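Section 4. Living with the kitchen point: set-up, daily use and what becomes of your tea break

This section is for whoever looks after the staff kitchen on a floor where the Kos tidying system is being introduced. If you were told in the corridor that this is now you, congratulations. Section 3 covers the wiring and should be left to someone with the right certificate.

Kos learns a kitchen from people first and does it alone second. During the teaching weeks, your colleagues carry out the ordinary jobs at the sink with hand-held grippers. After that, the arm from Gimivmont is fitted and takes over the jobs it has been shown. It will do them exactly as your floor does them, so this may be the moment to agree on how a bowl is washed.

4.1 Before the teaching weeks

1. Tell everyone on the floor. Do it before the grippers arrive, and say which jobs are going to the arm and which are staying with people. A notice on the fridge does not count as telling everyone.

2. Find out who does the washing-up now. The rota will give you one answer and the kitchen another. Believe the kitchen.

3. Ask those people to do the teaching, and take it out of their other work. Teaching a machine on top of a full day is how the first Ustmont floor lost two good people to the floor below.

4. Charge both grippers overnight on the Ustmont dock. The dock takes 2 grippers. It doesn't take telephones, whatever shape they are.

Note: The teaching hours are working hours. Enter them under the code your manager has given you. If no code has been given, stop at this step and ask for one.

4.2 Teaching a job

1. Hold a gripper in each hand, with the marker cubes uncovered. Roll sleeves up past the wrist.

2. Leave the counter as it normally is. Kos needs to meet the bottles, cloths and crumbs it will be living with. Tidying up for the robot is a natural urge and should be resisted.

3. Press and hold the start button until you hear two tones. One tone means it has gone back to sleep.

4. Do one job from beginning to end at your usual speed. Slow, graceful movements will be copied, and you'll be waiting behind them for the tap until June.

5. If you drop something, pick it up and carry on. The recovery is worth keeping.

6. Press the button once to finish, and choose the job's name from the list on the tablet. Please don't add new names. There are already four for "bowl".

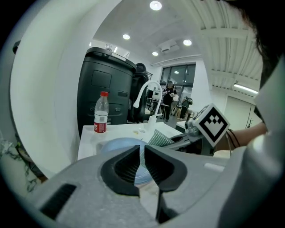 Amra Mujić asks that the next edition say plainly what the teaching did to the talk at the sink. Her floor used to settle half its business over the washing-up, she writes, and when the arm came the dishes got done and the business didn't. They have since put two chairs by the counter and kept the afternoon cups for people, and she would like that printed as a setting and not as a complaint.

It is now a setting. See 4.4, step 3.

Caution: Don't lift pans of hot water, knives or anything made of glass with a gripper. Use your hands, which come with better sensors and have been on the market longer.

Caution: Tie back long hair and keep lanyards inside your clothing while the grippers are on.

4.3 How much teaching is enough

Each job needs 400 good runs before the arm will attempt it under supervision, and 1,000 before it may work with no one standing by. The tablet keeps the tally. Runs marked "unsure" are looked at by a person at Hukmont, who will send them back if they can't tell what you were up to either.

Don't set targets for individuals or put up a chart. It was tried, and the floor in question produced a great many very short runs in which a spoon moved slightly to the left.

4.4 Handing over

1. Run the arm for 2 weeks with a colleague nearby. Their job is to watch and, when necessary, press the red button. They shouldn't be answering the phone as well.

2. Write down what people do with the time saved. If the answer is "more email", raise it at the next floor meeting.

3. Under Jobs, mark any job your floor would like to keep as "Ours". The arm will leave it alone, including when the sink is full and everyone regrets it.

4. Take the old rota down. People go on obeying a rota long after it has stopped meaning anything.

Note: Recordings show the room as well as the sink. Anyone may ask to have a run deleted, and needn't say why. Open Runs, select the entry, press Delete and confirm with the floor PIN.

For faults, error tones and the arm refusing to let go of a cloth, go to Section 5.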